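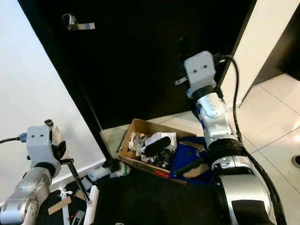 One box by the door

I've tried baskets, hooks and a very pretty bench with a lid, and the thing that finally works in our hallway is a plain open cardboard box on the floor. Anything that has to leave the house goes in it: library books, the casserole dish I owe my sister, returns, the shoes for the repair place. If it's not in the box, I won't remember it (I know myself by now!).

A few things I've learned along the way:

Pick a box you can carry with both arms when it's full. Mine hold 8 paperbacks and a coat before I start grumbling. The big ones from the appliance store are tempting, but you end up dragging them, and grit under a dragged box scratches tile like you wouldn't believe.

Fold the flaps down inside, all four. You get a double wall at the top, and the box stops snagging your sleeves every time you walk past.

Tape the bottom twice, once along the seam and once across it. I buy the Tokier tape in the 50-yard roll and it lasts me from May to Christmas.

Check the door swing before you settle on a spot. Open the door all the way, put a strip of masking tape on the floor where it stops, and keep the box on the far side of it. I skipped this the first time and flattened a perfectly good lampshade.

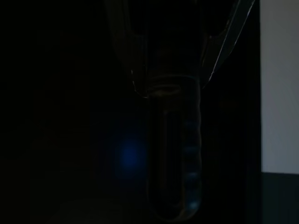
Packing after dark

I do most of my sorting at nine at night, when the house is quiet, and our hallway light is hopeless. My neighbor Pylyp Hladun got me into the habit of keeping a little clip-on lamp on the coat hook, and I love it. Clip it high so your own shadow doesn't fall into the box while you're bent over it.

If you're stuck without a lamp, go by feel. Soft things down the sides, hard things in the middle, and anything with a blade or a point stays out until morning. I wrap a thick rubber band around whatever's breakable so my fingers know it before I set something heavy on top.

Empty the box once a week even if you haven't been anywhere. Mine once sat so long that I found a birthday card in it for a kid who'd since turned a year older. I mailed it anyway, with an extra five dollars.

Contact | Copyright Skasadby Home Notes | Back to top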